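From: Eun-seong Kong
To: hevura-collect
Subject: Re: [hevura-collect] cloth into basket, how many more?

Oh, this is a good problem to have! Replies inline.

> Hi all,
>
> Catching up after the weekend. The sheet says we have 789 episodes of
> cloth-to-basket and the target is 1,230. Before Mesumico books the bench
> for the rest of May, can somebody tell me if we still need the whole
> number? The last policy looked pretty decent to me on the towel.

It did look decent on the towel, and I was grinning all the way home. But the towel is big and thin and forgiving, and you can grab it nearly anywhere. The gray microfiber is a different animal. It's plush, it bunches up, and the folds hide where one layer ends and the next begins. When I split the 789 by cloth, the towel has nearly all of them and the microfiber has a thin slice. So yes please, keep the bench, and let's spend the remaining episodes almost entirely on the microfiber.

> Also, are we grasping by the tab or by a fold? I've seen both in the
> recordings and the instructions don't say.

Both, and I'd love to keep it that way for now! I went through the recordings on Saturday with a big pot of tea and the tab grasps are lovely when the tab is lying out on the open surface. The dark binding stands out so well against the gray that I'd bet the model picks it up quickly. When the tab is tucked under, though, we want people to go for a raised fold and not spend ages digging. Just write "tab" or "fold" in the notes column so we can split them later.

> Last thing. Do we move the basket between episodes? Zikitby did and
> their numbers were better than ours.

YES. Move it, turn it, slide it half out of the wrist view if that's where it lands. In our early batches the basket hardly moved at all, and the policy learned a spot on the table instead of learning the basket (you can watch it let go over nothing with total confidence, it's kind of adorable). The orange weave is easy to find even when only part of the rim shows, so don't be shy about it.

A few things I'd ask for in the next batch:

- Re-drop the cloth every time, from a hand's height or so. Don't arrange it. We want ugly heaps.
- Leave a gap between cloth and basket at the start. Vary how wide it is.
- Lint on the cloth is fine. Please don't stop to pick it off in the middle of an episode.
- If you fumble the first grasp and recover, KEEP IT. Those are gold. Mark it "retry" and carry on.
- If the cloth ends up hanging over the rim, finish tucking it in before you hit stop.

I trained 2 small runs overnight, one with the retries and one without, and the one with them is so much calmer after a miss. It backs off, looks again, goes in from another side. I must have replayed that clip a dozen times. I'll put both checkpoints in the shared folder once I've renamed them to something a human can read.

Still open: whether the wrist view alone is enough, or whether we keep the overhead one too. The Śliwiński bench only has wrist, so if we can drop overhead we can pool everything, and that would be fantastic. I'll try it on the first 700 and write back to the list.

One start view from the wrist attached, with the kind of gap I mean.

Eun-seong

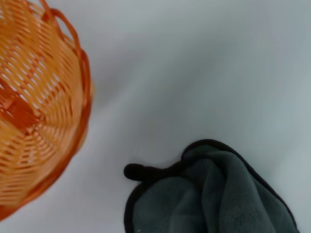 Wrist view, gray microfiber with the tab out, orange basket at left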